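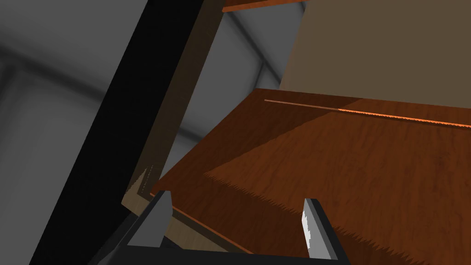

A draught stabiliser is a fitting on the flue of a heating appliance that keeps the pull of the chimney close to a set level. It consists of a short collar with a hinged, weighted flap. When the draught in the flue becomes stronger than the setting, the flap swings inwards and lets air from the room into the chimney. When the draught falls again, the flap closes under its own weight. The device is also called a draught regulator, a barometric damper or, in North America, a barometric draft control.

Stabilisers are found mainly on oil-fired and solid fuel boilers connected to an open flue. They are less common on modern equipment, as room-sealed appliances take their air from outside and are usually fitted with a fan matched to the flue.

Purpose

The draught in a natural chimney comes from the difference in weight between the warm gases inside it and the colder air outside. It depends on the height of the chimney, the temperature of the gases and the weather. On a cold or windy day a tall chimney can pull much harder than it did when the boiler was commissioned.

Too much draught draws extra air through the burner or the fire bed. In an oil boiler this lowers the carbon dioxide reading in the flue gas and carries heat out of the heat exchanger before it can be passed to the water. In a solid fuel boiler it makes the fire burn faster than the air control calls for, and in bad cases the boiler may overheat with its air inlet shut. A strong pull while the burner is off also cools the boiler between firings.

A stabiliser limits these effects by giving the chimney an easier source of air. It can't increase the draught, and it is of no help on a chimney that is too short, blocked or cold.

Construction

The flap is a round or rectangular plate hung on a pair of pins or knife edges slightly above its centre. A weight on a threaded rod or a sliding bar sets the draught at which it opens. Turning the weight one way holds the flap shut for longer; turning it the other way lets it open sooner. Some patterns have a numbered scale beside the weight, though the scale is only a guide and the setting is checked with a gauge.

Most bodies are made of enamelled or stainless steel. Small domestic units have a spigot of 100 mm or more and are fixed to a tee in the flue pipe. Larger units for plant rooms may be built into the base of a brick chimney. Some types include a sprung or hinged front that opens outwards to relieve a sudden rise in pressure, such as may follow a delayed ignition, and then shuts again. 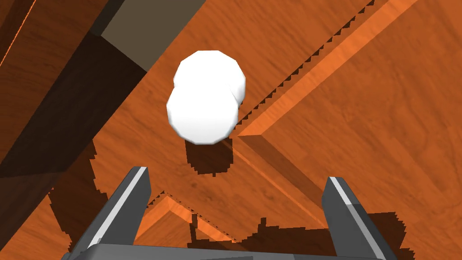
Can a draught stabiliser be fitted in a different room from the boiler?
It should be in the same room or space as the appliance, so that the air at the flap and the air at the burner are at the same pressure.

Position and installation

The stabiliser is normally placed in the flue pipe between the boiler and the chimney, or in the chimney itself below or near the point where the flue pipe enters. It should not be placed where the gases strike the flap directly, such as the straight-through end of a bend in the path of the flow, unless the maker's instructions allow it.

The pins must be level and the face of the flap upright. A body that is out of true will stick or settle at the wrong point. For this reason installers check the face with a spirit level in both directions before the joint is sealed. Space is left in front so that the weight can be reached and the flap lifted by hand.

Air passing through the stabiliser is taken from the room in addition to the air needed for combustion. The permanent ventilation opening has to be large enough for both, and in many places the sizing rules give a separate allowance for it. An extractor fan in the same space can upset the balance and may pull flue gases back through the flap.

Setting

The setting is made with the boiler hot and running at its normal rate. A draught gauge is connected to a test point between the boiler outlet and the stabiliser. With the flap held closed, the full draught of the chimney is read first. The flap is then released and the weight moved until the gauge shows the figure given by the boiler maker. The burner air is adjusted after this, as any change in draught alters the flue gas readings. A final check is made with doors and windows closed and any fans running.
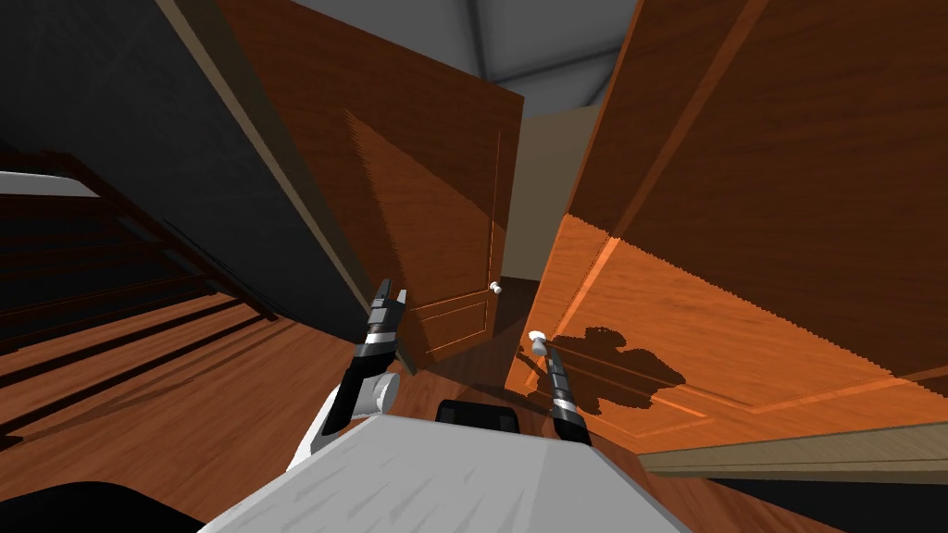 Simulated view towards a pair of wooden doors.

Maintenance and faults

Soot and dust collect on the pins and around the seat. At each service the flap is brushed clean and swung by hand to see that it moves freely. The pins are left dry, as oil holds dust and hardens with heat. Common faults include:

- a flap stuck shut by soot or rust
- a bent pin, often from rough handling during sweeping
- a weight that has worked loose on its rod
- a flap that flutters or knocks in gusty wind

Staining on the front of the body or a smell of fumes suggests that gases are spilling into the room. The appliance should be turned off until the cause has been found. Spillage usually points to a poor chimney or a lack of air.
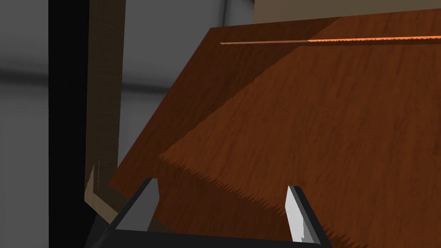
Image credit: Kultside

Effect on fuel use

The saving from a stabiliser depends on how excessive the draught was to begin with. On a chimney that already pulls at the right level there is little to gain, and the extra room air drawn up the flue is itself a small loss of heat in a heated space.

A trial of the Gondo pattern, a steel stabiliser sold by the firm Skellov, compared two heating seasons at the Sangkhawat laundry. The works used 2,322 litres of oil in the season before fitting and 1,596 litres in the season after. The report's author, Paweena Rungrueang, noted that the burner nozzle had been changed in September, between the two seasons, and that the second winter was milder. She gave no separate figure for the stabiliser.

Use with condensing appliances

Condensing boilers cool their flue gases to the point where water forms, and the flue is often under slight pressure from a fan. A stabiliser is unsuitable for a pressurised flue, since gases would leave through any gap around the flap. When a condensing boiler replaces an older open-flued one, the stabiliser and its tee are taken out and the old chimney is either lined or no longer used.

See also: Flue, Chimney liner, Stack effect, Pressure jet burner

Categories: Heating | Chimneys and flues | Boiler fittings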